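4. Setting up the pick cell

This section covers the arm, the table, and the first pick in the Inalberg shared workshop build. It assumes the arm has been assembled and all six joints homed as described in Section 3. The Platix scene file and the bench controller use the same joint names and units, so the steps apply to both unless a step is marked (scene) or (bench).

Revision 6/21/26, Thodoris Papadakis. Replaces the November revision, in which the tool offset was given from the wrong flange face.

4.1 Before you start

You will need:

The Jonora six-axis arm with two-finger gripper
The Triantafyllou base plate and its four bolts
A 48 V supply with the emergency stop wired in series (bench)
Platix with the cell scene loaded (scene)
One test part
A steel rule and a 5 mm hex key (bench)

CAUTION: Do not connect the 48 V supply until step 8 of 4.2. The brakes on joints 2 and 3 release when the controller boots, and an arm that is not bolted down can tip.

4.2 Mounting and first power-up

1. Clear the table. Tools left inside the reach of the arm are not in the collision model and will not be avoided.

2. Set the base plate near the front edge of the table. The full footprint of the plate must be on the tabletop. Mounting it farther back shortens the usable area on the operator side and puts the elbow close to the shelving on joint 1 moves.

3. (bench) Mark the four holes through the plate, drill, and bolt from above with the backing washers under the tabletop. Tighten in a cross pattern.

4. (scene) Enter the plate pose in the cell file under base_frame. Platix takes X and Y from the table corner and Z from the tabletop. Leave roll and pitch at zero.

5. Place the arm on the plate with the cable exit facing the operator. Fit the shoulder bolts finger tight, rock the arm gently to seat it, then tighten.

6. Route the power and signal cables separately. Leave a service loop at the base large enough for a full joint 1 rotation in either direction.

7. Check that the emergency stop can be reached from the operator position without leaning over the table.

8. (bench) Switch on the supply. The controller takes a few seconds to report. If any joint reports a fault, switch off and go to 4.6.

NOTE: If the base plate has been moved for any reason, even slightly, repeat steps 4 and 5 and then all of 4.3. Old taught points are not valid after a move.

4.3 Folding the arm to the ready pose

The ready pose brings the wrist back toward the shoulder and keeps the gripper low over the near part of the table. It is used between picks and as the start point for calibration. The elbow is the highest part of the arm in this pose, so check overhead clearance on your own bench before the first run.

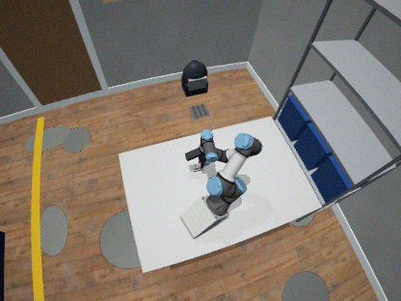
1. Set the speed override to 5 percent. Leave it there until 4.5 is complete.

2. Move joint 1 until the arm faces the working side of the table.

3. Raise joint 2, then close joint 3 in small moves, alternating between the two. Closing joint 3 on its own brings the forearm down faster than most people expect.

4. Turn joint 5 until the gripper is level with the tabletop. Use joint 4 only for small corrections. If joint 4 needs a large move, the arm has been folded on the wrong side and should be opened and folded again.

5. Check the gap between the forearm and the upper arm. The software limit stops the fold before contact, but it does not know about cable ties or tape.

6. Save the pose as READY. Open the arm partway, recall READY, and confirm that it returns without swinging wide.

NOTE: Platix stores poses as joint angles. A pose saved by tool position may be reached with the elbow on either side, and the two solutions do not clear the same objects. For READY, always save joint angles.

CAUTION: Keep hands out of the space between the forearm and the upper arm whenever power is on. The fold is the main pinch point on this machine.

4.4 Tool offset

The tool point is set midway between the fingertips with the gripper closed. It is measured from the outer face of the wrist flange, not from the gripper body.

1. Close the gripper with no part in it.

2. (bench) Measure from the flange face to the fingertips with the steel rule, parallel to the wrist axis. Measure twice and use the average.

3. (scene) Read the distance from the tool tree. If it differs from the bench value by more than 2 mm, check that the correct finger set is loaded in both places.

4. Enter the value as tool Z. Leave tool X and Y at zero for the standard fingers.

5. Bring the fingertips just above a pencil mark on the table and rotate joint 6. The tips should stay over the mark. If they trace a circle, the gripper is off center on the flange — loosen the screws, reseat it, and start this procedure again.

4.5 First pick

Place the test part on open tabletop, well away from the base and from any fixture. Its long side should run in the direction of the gripper approach, so the fingers close across its width. Do not use a fixture for the first pick. A part held by a fixture cannot shift, and a small error in alignment will load the fingers without showing itself.

1. Recall READY.

2. Open the gripper fully.

3. Move to a point above the part. Turn the wrist so the fingers point down.

4. Align joint 6 with the part by eye, then use the 1-degree jog to finish.

5. Lower in steps until the tips are beside the part and clear of the tabletop. Stop. 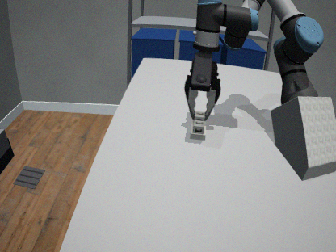
Grip position matters more than grip force on the first few attempts. The gripper closes at constant speed and reports contact from motor current, and a part that is held off center will turn in the fingers before the current rises enough to register. Look at the part from the side and from the front before closing. The tips should come in on either side of the rear portion, as they do on this part, with the rest of its length extending toward the operator and the deeper recess near the front end left clear. The inner edges of the fingers are scalloped and leave a rounded opening higher up between them; do not try to seat a narrow part in that opening. It is meant for round stock, and a stepped part will rock in it.

6. Close the gripper at low force. Watch for the part to slide or turn. If it moves, open, correct the approach, and repeat from step 5.

7. Raise the wrist a short distance and wait. The default settle time is 3000 ms. Do not shorten it until the cell has been run with the real load.

8. Lower, open, and raise the arm clear of the part.

9. Save the approach point and the grip point under separate names. Use joint angles for the approach and tool position for the grip.

10. Run the sequence again from READY using the saved points only. When it completes with no corrections, the speed override may be raised. Go up in small steps and repeat the sequence at each one.

NOTE: (scene) Contact in Platix depends on the friction value of the fingers as well as the part. If a part slips in the scene but holds on the bench, check the finger material first. Raising the grip force in the scene to hide the slip will give a force value that marks soft parts on the bench.

CAUTION: A fixture block beside the pick area must be in the collision model before the override is raised. Import its outer shape only. Fine surface pattern on a block adds a great deal of mesh and slows the planner with no gain in clearance.

4.6 Faults during set-up

Joint reports "not homed": The joint was moved by hand with power off. Home that joint only, then recall READY at low speed.

Arm stops short of READY: A soft limit is active. Check joints 3 and 5. If both are within range, the base pose was changed after READY was saved.

Gripper reports contact with nothing in it: The fingers are touching the table. Raise the wrist and check tool Z.

Planner finds no path from READY to approach: The approach point is too near the base, or the shelving in the collision model has been placed too far forward. Move the test part outward and try again before editing the model.

Scene and bench disagree by a constant amount in one direction: Compare the table corner used as origin. The bench origin is the near left corner as seen by the operator. Files from the November revision used the far left corner and must be converted before they are loaded.

Supply trips when the arm first moves: Check the brake wiring on joint 2. A brake that has not released draws high current at once, and the trip will repeat until the connector is reseated.

4.7 Leaving the cell

Return the arm to READY, open the gripper, and remove the part. Switch off the supply and wait for the brakes to engage before touching the arm. Copy the pose file to the shared folder under your own name. Do not overwrite the base file.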